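Textilkunde II, Mitschrift / Handout
Thema: Indigo und Denim, Färben, Waschen, Verarbeiten

Skript Fenna Mertens, Stand 8. März 2018. Lücken bitte selbst ergänzen, in der Vorlesung ging manches schnell.

1. Indigo, Grundlagen

Küpenfarbstoff. In Wasser unlöslich, muss erst reduziert werden (Leukoform, gelblich-grün). Faser tauchen, rausziehen, an der Luft oxidiert das Ganze zurück zu Blau. Mehrere Züge = dunklerer Ton. Farbstoff sitzt v.a. außen am Garn, Kern bleibt hell: Ringfärbung. Merken!! Kommt in der Klausur fast immer.

Reduktionsmittel klassisch Natriumdithionit. Abwasserproblem, siehe Blatt 2.
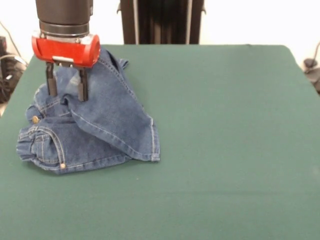

2. Bindung

Köper, meist 3/1, Kette gefärbt, Schuss roh. Deshalb rechte Seite blau, linke Seite heller. Gratrichtung: Z-Grat oder S-Grat, bei Linksgrat oft weicherer Griff. Broken Twill gegen das Verdrehen der Beine. Gewicht in oz pro Quadratyard, wir rechnen in g/m² um (Faktor 33,9, Taschenrechner mitbringen).

Gestreckt: Elastan im Schuss, selten in der Kette. Vorsicht beim Fixieren, zu heiss und die Rücksprungkraft ist weg.

3. Waschen und Ausrüsten

Stonewash mit Bimsstein: Abrieb auf den Garnspitzen, heller Kern kommt raus. Steinstaub in den Taschen, Trommelverschleiß. Enzymwäsche (Cellulasen) schonender, aber Rückfärbung beachten, also pH und Dispergiermittel im Blick behalten.
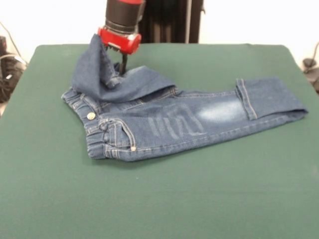 Laser: verdampft die Farbschicht, kein Wasser nötig, danach trotzdem spülen. Im Versuch Zistier lagen 209 Teile vor, davon 80 nur gelasert, der Rest kombiniert mit Enzym. Auswertung folgt im November, Tabelle dann im Ordner Ketcombe. Ozon bleicht auch, Anlage muss dicht sein. Kaliumpermanganat: Handspray, Arbeitsschutz!, neutralisiern nicht vergessen.

4. Nähen, Nähte, Saum

Kappnaht am Innenbein, hält am meisten aus. Stichart 401 Doppelkettstich, elastischer als 301, zieht sich aber auf, wenn man am richtigen Ende zieht.

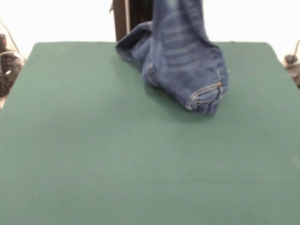

Nähgarn: Umspinnzwirn, Polyesterkern, Baumwolle außen. Kern bringt die Festigkeit, Mantel schützt die Nadel vor Hitze und nimmt Farbe an. Farbe frei wählbar, üblich ist Kontrast, wie der goldbraune Faden am Saum auf dem Foto, doppelt abgesteppt. Faden muss die Wäsche überstehen, also Echtheit vorher prüfen. Fadenverbrauch für Modell 952 ausrechnen, Abgabe bei Dovhaniuk.

Noch offen: Schrumpf, Sanfor, Prüfung nach Jimix-Bogen. Nächstes mal.

Abgelegt unter: Textilkunde > Skripte > Baumwolle & Denim

2 Kommentare

stoffrest: Danke fürs Hochladen! Bei Punkt 2, ist Linksgrat jetzt S oder Z? Hab beides im Heft stehen.

Fenna Mertens: Linksgrat = S. Die Umrechnungstabelle kommt noch dazu.

Kontakt | © Skriptsammlung Textilkunde | Nach oben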